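4/29/26
Lids and other shiny things: working rules, draft 3

Started the day meaning to collect grasps and ended it writing policy. The old rules sheet for the Milia cell is one page, was last touched in January, and says "use appropriate force." I may have written that line myself. It has helped exactly as much as you'd expect.

So, replacing it. What follows is what we've been doing on good days, written down so that we also do it on bad ones.

Rule 1. Clear glass gets a taught approach. No depth-only grasps on anything you can see through. The depth map on a glass lid is a work of fiction with a few true facts scattered around the edges. Teach the pre-grasp by hand, check it on the wrist view, save it under the object's name. "lid_final_new" does not count as a name.

Rule 2. Close on the collar or neck of a knob, never on the dome. A dome is a ramp. It looks like a nice fat target and then the fingers ride up it and close on air, with the log cheerfully reporting success because they did, in fairness, close.

Rule 3. Slow close, 14 N cap, for anything glass. The cap goes in the Brova config and nowhere else. We found it set in three places last week, with three opinions.
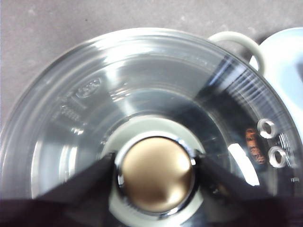 Rule 4. Stop at contact. Fingers touching both sides, pause, look, then squeeze. The pause costs 4 seconds and I know everybody hates it. I timed it again today in the hope it was less. Still 4.

Rule 5. First lift is 3 mm. Hold. If the thing tilts, put it down and regrip. Do not "see how it goes." We have a dustpan by the cell because of seeing how it goes.

Rule 6. Handles count as obstacles. Anything with a loop or a lever near the grasp goes into the keep-out list before the first run, and so does whatever is parked next to it. The planner will thread a finger through a loop if you let it, and it will look very pleased with itself right up to the retract.

Rule 7. Finger pads. Stikitness pads get wiped before each set and swapped after 74 cycles. Yes, 74. It's the number where slip started showing up in our own tests, and I'm not rounding it to please anyone. Write the count on the board when you swap. A tally mark with no date is decoration.

Rule 8. What counts as a success. Object lifted, held, set back where it came from, no hand in the cell. If you nudged it, it's an assist, log it as an assist. The Onsri import has a field for that and it has been blank since we got it — either we are remarkably good or we are not filling in the field.

Open items:
- Does rule 3 hold for heavy lids? Haven't tried. Don't quote me.
- Lighting. Reflections move when the arm moves, so a view that was fine at pre-grasp can be useless at contact. Want to try a diffuser over the cell before writing a rule for it.
- E-stop check is on the startup sheet but not in here. Should be in both. Adding it as rule 0 so I don't have to renumber.

Old sheet is off the wall. Comments in the margin please, in ink, with initials.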